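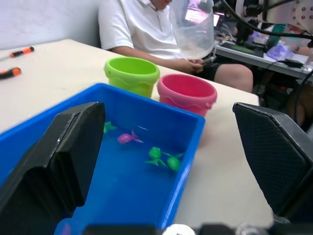

My job at Cludus was packing small parts, and since August my job is to teach the packing to two arms. Before, I was tired in the shoulders. Now I am tired in the head, because every task must be repeated 100 times with patience. On Thursday we worked with toy fish in a blue tub of water, the pink one and the green ones. My mother asked if this is really a job for an adult.

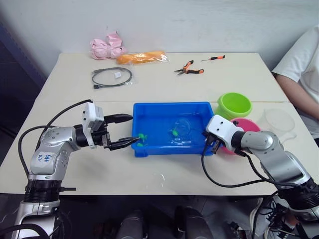
Posted by Deming Xiao – 4 comments

What I miss is the talking. At the old line we were 6 and we talked all day – now we mostly watch.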